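Letters on the Wall: How to Hang a Backdrop and Make a Sign

Have you ever been in a school play, a dance concert or a class photo? If you have, there was probably a big piece of cloth behind you. It is called a backdrop. A backdrop hides whatever is on the wall so that people look at what is in front of it.

Backdrops can be any colour. Many are black. Some have a painted picture on them, like a forest or a street. Others are plain, and people add their own words in big letters.

This page explains how backdrops work, why so many of them are black, and how you can make a sign out of large cut-out letters.

What is a backdrop made of?

Most backdrops are fabric. Fabric is handy because it folds up small, it doesn't break when you drop it, and it can go around corners. Paper backdrops exist too. They come on long rolls, and photographers pull down as much as they need and cut off the end when it gets dirty.

A good backdrop fabric is thick enough that you can't see through it. You can test this at home. Hold a tea towel up to a window, then hold up a T-shirt, then a blanket. Which one lets the most light through? The weave is the pattern the threads make as they cross over and under each other. If the threads are packed tightly, only a little light gets between them. If they are far apart, there are tiny holes and light shines through.

Theatres often use heavy cloth with a soft, fuzzy surface. The fuzz is called the nap. Light goes into the nap and gets lost among all the little fibres, so hardly any of it bounces back to your eyes.

Why black?

You see things because light bounces off them. A white wall bounces back most of the light that lands on it. Black cloth soaks up most of the light instead. The word for soaking up light is "absorb".

Black cloth also gets a bit warmer when light shines on it. You may have noticed the same thing with a dark T-shirt in summer.

Bright colours are easy to see against black because they are so different from it. This difference is called contrast. Pale yellow letters on a white wall have low contrast, and you would have to walk up close to read them. Pale yellow letters on black cloth have high contrast, and you can read them from the back of the room.

How do you hang it?

There are a few ways.

Tape is quick, but heavy cloth can pull it off the wall. It can take the paint with it, too.

A pole works well. The cloth has a sleeve sewn along the top, and the pole slides through, the same way a curtain rod does.

Clips are probably the most useful. A clip has two jaws and a spring. The spring pushes the jaws together, and when you squeeze the handles, the jaws open. Big clips have strong springs that can pinch, so ask an adult to do those.

However you hang it, you need more than one holding point. Cloth is pulled down by gravity all the way along. With a clip at each end and nothing between, the middle sags into a long curve. Add clips along the top edge and each one holds up a share of the weight.

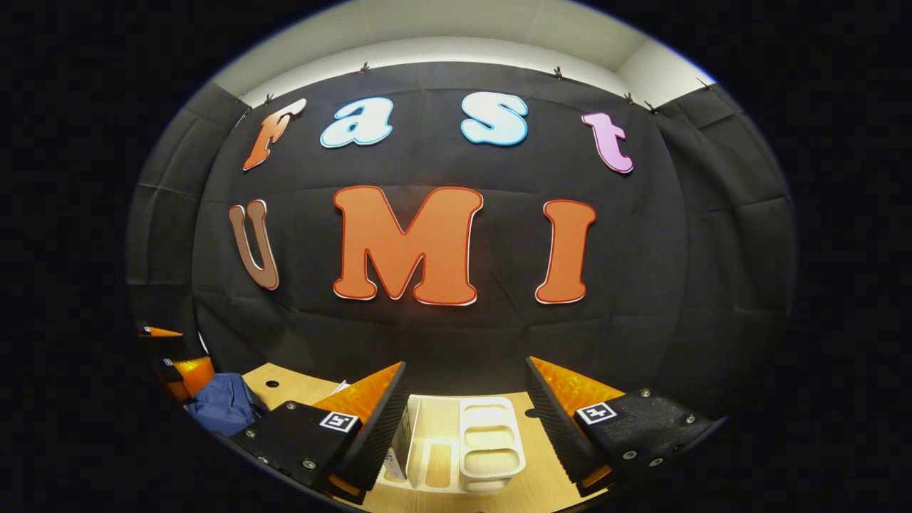

Oana Costache: We do a black cloth every February for our hall concert, and I'd tell kids to get the folds out first. We didn't one year, and a row of creases went straight through the middle of our title. A day of hanging helps, but it won't fix everything. Roll the cloth on a tube when you put it away and you'll save yourself a lot of bother.

Rolling is good advice. When cloth is folded and squashed in a box, the fibres bend and stay bent. That is a crease. Heat and steam let the fibres relax, so an adult with a clothes steamer can get most creases out. On a tube, the cloth only bends gently and there are no sharp folds.

Making the letters

Now for the sign. You will need:

Cardboard or craft foam
A pencil
A ruler
An eraser
Scissors
Paint or coloured paper
Glue
Something to attach the letters to the cloth

Choose your word first. Short words are easier because the letters can be bigger. If your word is long, or you have two words, put them in two rows. You can make one row bigger than the other if you want people to notice it more.

Next, decide between capital letters and small letters. Another name for capitals is uppercase, and another name for small letters is lowercase. The names come from the days when printers kept metal letters in flat wooden trays called cases. The capitals went in the upper case and the small letters went in the lower case. You can mix both on a sign.

Rule two light pencil lines on your cardboard, one for the top of the letters and one for the bottom. Draw each letter between the lines. Make the strokes fat. Thin strokes bend and tear, and they are hard to read from far away.

Some letters need more room than others. An M is wide because it has two uprights and a valley between them. An I is narrow because it has only one upright. If you give them both the same amount of cardboard, the M will look squeezed and the I will look lonely. Let wide letters be wide.

Letters with holes in them, such as a, e and o, are the trickiest to cut. The hole is called the counter. Ask an adult to start it with a craft knife, and then you can finish it with small scissors.

Adding an outline

An outline is a border around the edge of a letter. It makes the shape clearer, especially when the letter is a dark colour. Think of a brown letter on a black cloth. Both are dark, so from a distance the edges would be hard to find. Put a white line around the brown and the letter shows up again.

The easiest way to make an outline is with two layers. Cut your letter out of coloured paper. Glue it onto a sheet of white card. When the glue is dry, cut around it again, leaving a thin strip of white all the way around. Try to keep the strip the same width everywhere.

You can also use a darker version of the same colour. Pale blue with a deeper blue edge looks neat. For something bolder, try two outlines, one inside the other, using three layers of paper.

Putting the letters up

Don't stick anything down yet. Lay the cloth on a clean floor and put the letters on it. Then stand back and have a look. Are the gaps even? Does the top row sit nicely above the bottom row?

Here is a trick sign makers use. They don't measure the gaps with a ruler. They look at how much empty space there seems to be between each pair of letters. Two straight letters side by side, like I and M, need a bigger gap. A letter with an open side, like a T, can sit closer to the one next to it. Adjusting the gaps by eye is called kerning.

When you are happy, take a photo so you remember where everything goes. Then attach the letters. Light paper letters can be pinned. Foam ones can be held with hook-and-loop dots, with the rough side stuck to the letter. The rough side grabs fuzzy cloth very well but slides off smooth cloth, so try one dot before you use the whole packet.

If you want to use the cloth for something else later, skip the glue. Glue leaves marks that don't wash out of black fabric.

A few words to remember

Absorb — to soak up. Black cloth absorbs light.

Backdrop — a cloth or sheet hung behind people or things.

Contrast — how different two colours or shades are from each other.

Counter — the hole inside a letter.

Kerning — changing the gaps between letters so they look even.

Nap — the fuzzy surface on some kinds of cloth.

Something to try

Cut the same letter out of red, yellow, dark blue and brown paper. Pin them all to a piece of black cloth and walk backwards until you can't see one of them clearly. Which one disappears first? Now put a white outline on that letter and try again. Write down how many steps you could take each time.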